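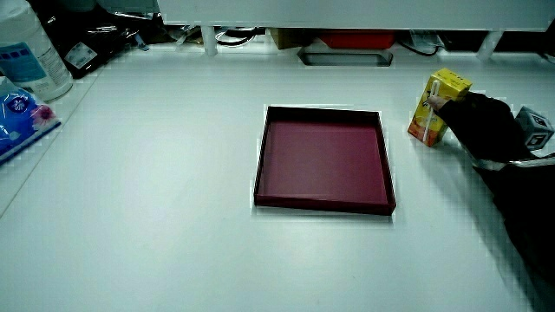 Blair Geddes wrote in after the spring lunch column to ask why I keep recommending soft bags when a hard-sided box lasts longer and can be hosed out in the yard. Fair point, and the reason I spent most of September with the Pernen, a hard-sided lunch box from Corard that two other readers had also mentioned.

The Pernen costs $48 at full price. Mine came from the Lemach outlet store, where it was marked down a little, but prices there move around and I would not drive out for it. It comes in gray or dark green. You get the box, a shoulder strap, one flat ice pack and a divider that slides into grooves on the inside walls.

I packed it every workday and on one Saturday for a long ball game. A sandwich container, an apple, a yogurt and a juice box fit with the divider in. Take the divider out and you can stand a regular water bottle upright, but then everything else leans on it. Tall thermoses do not fit at all. The lid closes on anything up to the height of a soda can plus a napkin.

Cooling is good. I packed it at 6 in the morning with the ice pack frozen solid, and the yogurt was still cold when I ate it at noon. By 4 the pack had gone soft and the leftover cheese was cool but no more than that. On the day of the ball game the box sat in the shade under the bleachers and did the same. In a hot car I would add a second pack. Any flat one will do, and the Corard spare is overpriced.

The latches are the weak part. There are 2 of them, one on each side, and the left one on mine was stiff from the first day. It has loosened some. You need a free hand for each, so forget opening it on your lap while holding a coffee. A child under six or so would need help.

Blair is right about cleaning. The inside is one molded piece with rounded corners — no seams for crumbs, no lining to peel. I rinsed it every night and wiped it dry. Spilled soup came out with dish soap and left no smell. The divider goes in the top rack. The gasket in the lid pulls out for washing, but getting it back in takes some patience, and if one corner is not seated the lid sits crooked.

The strap is thin and slides off the shoulder. I took it off after a week and used the handle.

For comparison, I still have the Lie soft bag I reviewed last year. It weighs much less, squashes down into a backpack and costs half as much. It also smells faintly of tuna and always will. If you carry lunch on the bus or a bike, the Lie is still the one to get. If your lunch rides on the passenger seat and sits by a desk, buy the Pernen, and check both latches before you leave the store.

Replacement gaskets are sold separately, part number 2127.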